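Palemside Garment Reuse, Sorting Room
Folding and packing tables: inspection checklist with comments
Inspected by: Estela Villalba
Month: February
Area: tables A to C, shelving bay, pressing corner

Key: P = pass, A = attention needed, F = fail, N/A = not applicable

1. Work surfaces

1.1 Tops clean, free of grit, adhesive and ink. P
1.2 Edges free of chips or burrs that could snag cloth. A
Comment: Table C, short side nearest the door. Rough patch will pull a thread on knitwear. Tape applied as a temporary measure. Sand and reseal before next inspection.
1.3 Tables level and stable under load. P
Comment: Table B foot adjusted at the last visit and still tight.
1.4 Clear margin of 100 mm between folded stack and table edge. P

2. Garments before folding

2.1 Pockets emptied and checked by hand. A
Comment: 5 pairs of trousers opened from the finished crate. One had a paper clip in the coin pocket. Repeat the pocket check at the table even where the intake slip is signed.
2.2 Zips closed, hooks and buttons fastened. P
2.3 Pins, tags and loose staples removed. P
2.4 Damp items set aside on the rail. P

3. Folding, trousers and chinos

3.1 Legs laid together, inseams aligned. P
3.2 Folded to a flat rectangle of even thickness. A
Comment: Cotton twill is the usual problem. The cloth holds its crease at one end and rolls at the other, so the bundle sits higher on one side and the stack leans by the fourth or fifth pair. Open out, smooth from the waist towards the hem, refold.

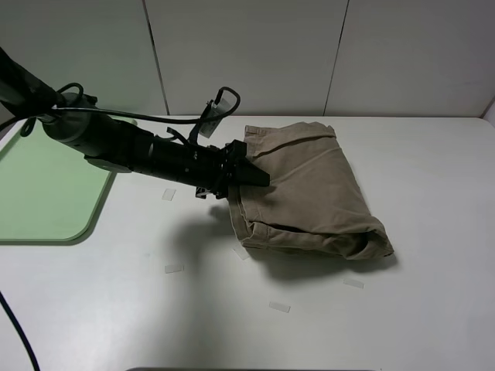 3.3 Hems and waistbands lying flat, no layer trapped or twisted. P
3.4 Light colours kept off bare shelving. A
Comment: Two beige pairs in the bay without a liner sheet. Liners are in the Drura box under table A.
3.5 Corners squared by lifting and resettling the cloth. Do not drag across the top. P

4. Stacking and shelving

4.1 Maximum stack height observed (trousers 8, shirts 12). P
4.2 Nothing stored above 800 mm on the open rack without a front rail. F
Comment: Rail missing on the left upright. Shelf emptied during the inspection and is not to be reloaded. Replacement to be ordered from Birhane, three brackets and one rail.
4.3 Size labels facing out. P

5. Floor and access

5.1 Walkway clear between tables and shelving. P
5.2 Extension leads off the floor. A
Comment: Lead to the Zikden steamer crosses the corner of the walkway. Reroute along the wall.
5.3 Steamer unplugged and drained at close. P
5.4 Fire door unobstructed. P

Actions carried forward: 1.2, 4.2, 5.2
Closed on the day: 2.1, 3.2, 3.4

Item 4.2 to be rechecked before the rack is put back in use. Signed copy kept in the tray by the pressing corner.

E. Villalba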